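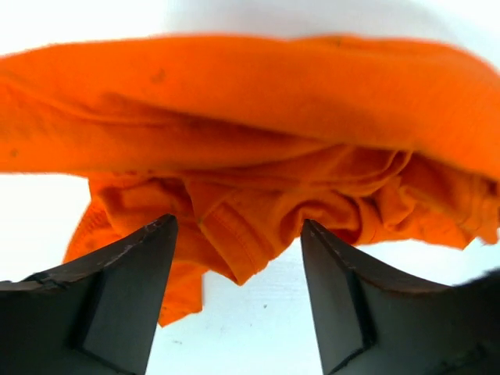 Slide 1. Wrist camera view, orange T-shirt, fingers open under the hem.

Speaker notes: False grasp confirmation in garment handling
Lenka Dvořáček, Jovum, Kustville site
Slot is 20 minutes plus questions. Slides advance on the bold cue in the printed copy.

Slide 1. Leave up while people sit down. Introduce self. Credit Mehrangiz Ebrahimi for the log analysis, most of slides 4 to 6 is her work. Say once that Soltani is the cell and Plulorari is the control software, then use the names without explaining again.

Slide 2. The fault. Soltani picks a garment, Plulorari checks the grasp, the arm moves to the fold station. The check returned "held" with no garment between the fingers. The arm completed the move, opened over the station and reported a finished transfer. The next cycle started on top of the dropped shirt. On one of those cycles the sleeve went into the wrist joint cover and the arm stopped on a torque limit. No injury. The guard door was closed and the interlock chain worked as designed. State this early or it will be the first question.

Slide 3. How the check worked at the time. Two conditions: finger position inside a window, motor current above a threshold. Both had to be true for 36 milliseconds. There was no check after lift. The window was set with heavier cloth and was never narrowed when we moved to thin cotton. Pause here. People who run parallel grippers will already see the problem.

Slide 4. Numbers. 2123 pick attempts in the review set. Plulorari reported "held" on 2000 of them. Mehrangiz went through the wrist camera recordings by hand and marked each one. Do not read out the table. Point at the bottom row only.

Slide 5. Why a thin layer is hard.

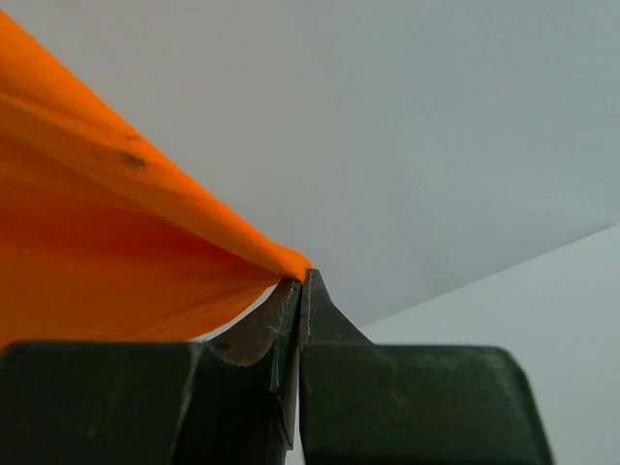

Slide 5. Corner grasp, fabric gathered at the fingertips, narrow gap below.

Look at the contact area. The cloth is clamped at the tips, with a slit running down between the fingers below it. The position encoder reads a value very near fully closed. Take the cloth away and the reading moves by less than the backlash in the finger drive. Position alone can't separate the two cases on this material.

Current should have separated them and did not. Fingertip coating was worn, and on closing without cloth the bare tips met and drove the current over threshold. The software saw force and took it for fabric. If asked about the scuffs: wear was logged at every service, but the form had no reject limit, so it was written down and the fingers went back on.

Slide 6. Timeline of the stop. Attempt 1134 in the set. Use the plot, current on top, position underneath. Torque limit trips at the right edge. Note the flat section before it: the arm was carrying nothing and Plulorari still had the held flag set. The flag was latched at closing and only cleared by the open command. This is the part I would call the design error. The threshold was a tuning error.

Slide 7. Changes made.
Held flag is no longer latched. It is re-evaluated through the whole move.
Second check after lift, using the wrist camera, fabric present between the tips or not.
Failed check stops the arm above the pick table. It does not retry by itself.
Fold station must be confirmed clear before a new cycle.
Finger wear has a reject limit and spares are kept at the cell.

Slide 8. What is still open. The camera check depends on contrast. Orange on a pale background is easy. White shirts are not, and we have no result to show for them yet. Closing speed is also unchanged; Mehrangiz wants it lowered, production does not. Say that both positions are on record and move on.

Backup slide A. Wiring of the guard interlock. Only if asked.
Backup slide B. Current traces, new fingers against worn fingers, same shirt. The vertical axes differ between the two plots, mention it before someone else does.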